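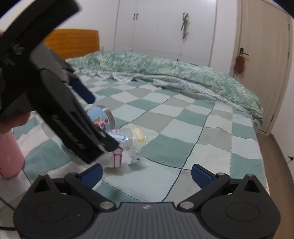 Questions I get about the Nimholm–Serrano small grants

I'm Zuleica Toledo and I look after the cross-border grants on the Nimholm side. These come up in my inbox every week, so here are my answers.

Who can apply?
Any town, school or club in either region, as long as you have a partner across the border. One partner is enough! If you don't have one yet, write to me and I'll pass your idea to Ivone Prado in Serrano.

How much can we ask for?
Up to 700 euros per partner. Most people ask for the full amount, but smaller is fine – last round we paid out 455 for a set of trail signs and I was very happy with it.

Do both partners need to sign?
Yes, both, on the same form. Scanned signatures are OK.

Which language do I write in?
Whichever you like. Please keep the summary to 2 pages, though (I read every one of them, often late at night).

When will we hear back?
The window closes in February and you should have a letter within six weeks.

Can we change the budget later?
Small moves between lines, sure. For anything bigger, email me before you spend the money.

What about receipts?
Keep them all, even the bus tickets. Jeferson Teixeira checks them at the end and he will ask.

Is the closing event in Cilier open to everybody?
It is, and lunch is included. Just send me your name first.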